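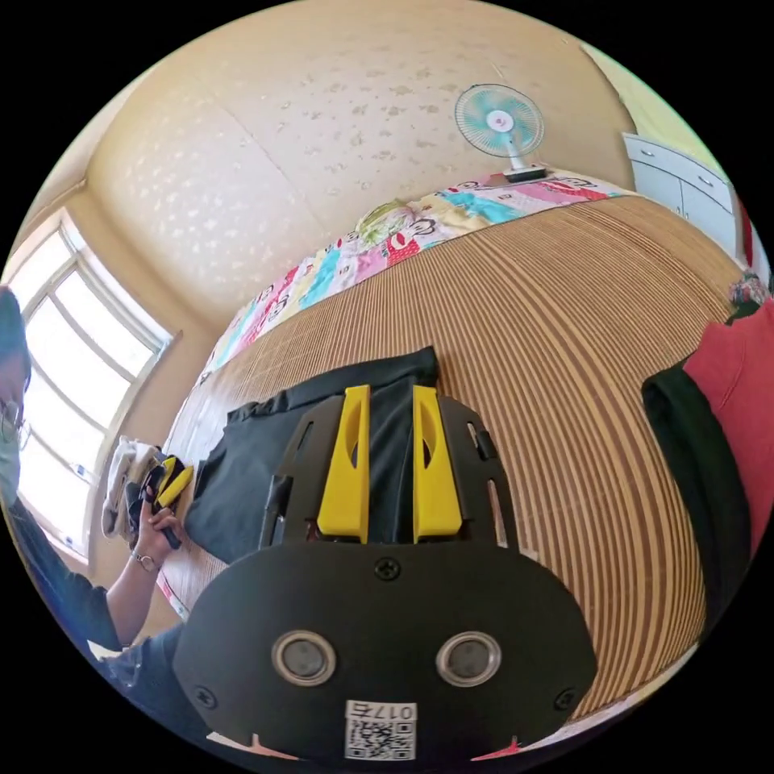 Drurkine Airport ground handling roster agreement takes effect in March

Stoltix Ground Services and the Drurkine Airport Workers' Association have signed a new roster and fatigue agreement covering ramp, baggage and aircraft servicing staff at Drurkine Airport. The agreement was endorsed by a ballot of members on Monday and applies from the first roster period in March.

The document replaces the existing roster schedule in full. It covers 400 permanent and part-time employees across both terminals and the freight apron at Montecinos Road. Casual employees engaged through labour hire remain under their current terms, except for the minimum rest provisions, which apply to every person working on the apron.

Under the agreement, the minimum break between the end of one shift and the start of the next rises to 13 hours for any shift that finishes after 10 pm. Ordinary rostered hours are capped at 48 in any seven-day period, including overtime. A shift extended by a late aircraft arrival counts toward the cap from the time of the original sign-on.

Rosters will be published four weeks ahead. Changes made inside that period require the consent of the employee, recorded in the rostering system before the shift begins. Where a change is made at the direction of the airport operator - for example, during a runway closure - the employee may decline without loss of a later shift.

"The old schedule was written for a flight program that no longer exists," said Hortensia Quezada, general manager of operations at Stoltix. "Late evening arrivals have moved the workload to the back end of the day. The roster had to be rebuilt to match the hours when aircraft are on the ground."

Split shifts will be discontinued on the baggage make-up line and reduced on the ramp. An employee who is still rostered on a split shift will be paid for the first hour of the unpaid interval. Sign-on for the early ramp shift moves from 3:40 am to 4:15 am, with pushback crews for the first departure bank drawn from a separate early team.

Yesenia Zavala, secretary of the association, said the rest provisions had been the main point of difference during bargaining.

"Members asked for a break that allows for travel home, a full sleep and travel back," Ms Zavala said. "The previous clause measured the break from the rostered finish. The new clause measures it from the actual finish, as shown on the sign-off record."

The parties also agreed on a revised procedure for fatigue reports. A report may be lodged verbally with the shift supervisor and must be entered in the system by the supervisor before the end of the same shift. The employee is stood down from driving and towing duties on full pay until the report is reviewed. Reports will be examined each month by a joint working group chaired in turn by Bautista Iturra for the company and Bradley Fothergill for the association.

Training time for tow tractor and belt loader endorsements will be rostered as ordinary hours. Renewal sessions can no longer be scheduled on a rest day. Employees who attended a renewal session on a rest day during bargaining will receive a one-off payment of $500, processed in the first pay run after commencement.

The protected work bans notified by the association have been withdrawn. Airlines operating at Drurkine have been advised that no changes to check-in cut-off or baggage acceptance times are planned. Hulora Air, which had retimed two evening services during the bans, will return to its published timetable when the new roster begins.

Copies of the agreement are available in the crew rooms at both terminals and at the freight apron office. Information sessions will be held at each shift change during the week before commencement, and attendance will be paid.

Media contact
Benjamín Vergara
Corporate Communications, Stoltix Ground Services
Drurkine Airport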